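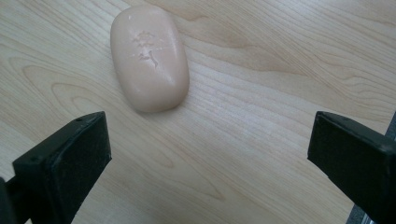 A bar of soap on the bench, fingers open, pads ready for a try.

About Surside

Hi, I'm Abla Zein, and I run Surside with Hiba Bataineh out of a two-room workshop in Jedton. We set up and look after small gripping tools and the cells they work in, mostly for people who pack things by hand today and would like a bit of help with it. Soap, candles, jars, bath stuff. If it's small and somebody's thumbs are sore from boxing it, we've probably had it on our bench!

I started out fixing conveyor drives and Hiba came from packaging, so between us we had one person who liked taking things apart and one who knew what a dented carton costs. We met at Boström, a mail-order bath goods packer up the road, where I'd been called in to look at a tape machine and ended up spending the whole afternoon on their gift box line instead. That line became our first cell. We named it Nirnance, after the street it was built on, and we still look after it.

How we look after Nirnance

People ask about this more than anything else, so I'll go through it (Hiba says I go on, she's right).

Nirnance picks bars of soap off a table and sets them in boxes. It has two fingers, and the part that matters most is the foam pads on the inside of them. Soap is awkward. It has rounded edges, and it marks if you squeeze it, especially when there's a design pressed into the top. Bare plastic fingers were a disaster on our first trial. The bars shot out sideways and one ended up in my coffee. So we went to foam, and then we spent weeks finding out how foam wears.

We go in every 14 days. The cell gets stopped and locked off before either of us puts a hand near it, and then Hiba does the pads while I do everything behind them. She looks at the edges first. A bit of fuzz along the rim is fine and we leave it alone. When the face goes shiny or you can feel a hollow with your fingertip, the pad comes off. We scrape the old glue away with a plastic blade (metal scratches the finger and the next pad never sits right), wipe down, dry, press the new one on square and leave it clamped for 60 minutes. Yes, the full hour. I've tried cheating and had a pad peel off by lunchtime.

While that's setting I check the finger screws, clean the soap dust out of the rail and run the jaws open and closed by hand. You want the same light drag all the way along. If there's a tight spot it's nearly always dust packed in at one end, and a soft brush gets it out. No spray oil, please! It creeps onto the pads and then you're starting over.

Last thing is the gap. We measure it wide open and we measure it closed on a test block, and both have to match what's written inside the cabinet door to within 2 millimeters. Then a few bars by hand, slow, and a few more at normal speed, and we look at the soap itself. Any dent, any smear across the design, and the grip force goes down a notch and we try again.

A set of pads on that cell lasts about 700 boxes in the busy season. In December we keep spares in the van, the office and Hiba's coat.

On our own bench

Before anything goes to a customer we try it out here with a hand-held gripper. You hold it, you go at the bar from different angles, and you learn more in a morning than I ever did from drawings. We like using bars with some wear on them, pitted and a little cracked, as well as nice new ones. A worn bar shows up a bad pad very quickly.

Who does what

I do the mechanical side, the wiring and most of the talking. Hiba does pads, fixtures, cartons and the schedule, and she writes the service sheets, so if yours is readable you know who to thank. When you call, one of us picks up. If we're both elbow-deep in a cell, leave a message and we'll ring back after 4 in the afternoon.

Coming to see us

The workshop is on the ground floor behind the tile store in Jedton. Bring the thing you want picked up, and bring more than one, including a couple of ugly ones. Bring the box it goes in too. We'll put the kettle on and have a go at it with you, and you can take the trial notes home whether you hire us or not.

Parking is in the back. The bell doesn't work, so knock loud.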